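Workshop notebook — Zeneo wiping kit, trial notes
April 19, 2021

I've had the Zeneo kit out of its crate long enough now to have opinions, so I'm putting them down before they go soft on me. The short version for anyone at Breveck skimming this over coffee: I like it, I would keep it for the rest of the loan, and I would not sign for the yearly plan yet.

What you get is the wiping routine, a setup tool that runs on our own machine, and 11 stored strokes you can string together for different surfaces. Setup took me most of a morning, and a good part of that was my own fault for loading the old arm profile from March. (Please, whoever goes next, use the new one — it's in the shared folder with the plain name.) Once that was sorted the tool walked me through the rest very kindly, and I have to say the written guide is one of the nicest I've used. Somebody over there cares about their readers.

I went with the washbasin for this round. A flat counter is easy on everybody, but a bowl has that curve down from the rim, and then the drain to get around, and all that glossy white for the lights to bounce off. I used the short stroke set at 70 percent speed and kept the navy cloth bunched up, the way we did for the Gindo trial, so the two can be compared fairly.
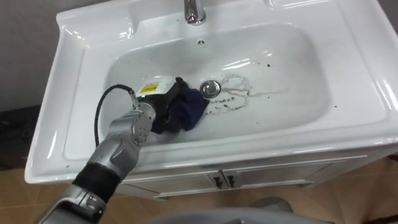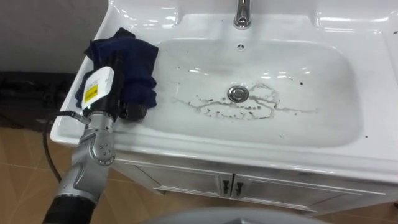

Navy cloth in the gripper at the washbasin: down in the bowl by the drain in the first, up at the left rim in the second. Marks on the ceramic in both.

I ran it 4 times and wrote down what I felt about each while it was fresh. The approach over the rim is lovely, smooth and unhurried, and I never once reached for the stop button. The strokes down in the bowl are where I'd like more say. The tool lets you pick light, medium or firm, and I kept wishing for something between the last two, especially near the drain ring. I wrote to their support desk and had a friendly reply in 5 hours, saying finer steps are on their list but with no date attached.

The other grumble is the cloth. The guide assumes you fold it into a flat pad, and I understand why, but a flat pad takes me forever to load and I don't believe any customer of ours will bother. I'd like to try both ways on the same basin before I complain to them any louder.

Still to do: flat pad against bunched, the long stroke set, and a look at whether the Kwok gripper profile loads without editing. I've left my settings saved under "basin short" — copy them before you change anything, please!

Last updated: April 19, 2021

Recent entries
Gindo trial: cloth loading and stroke lengths
Kwok gripper profile, first look
Arm profiles: which one to load
Zeneo kit: unpacking and parts check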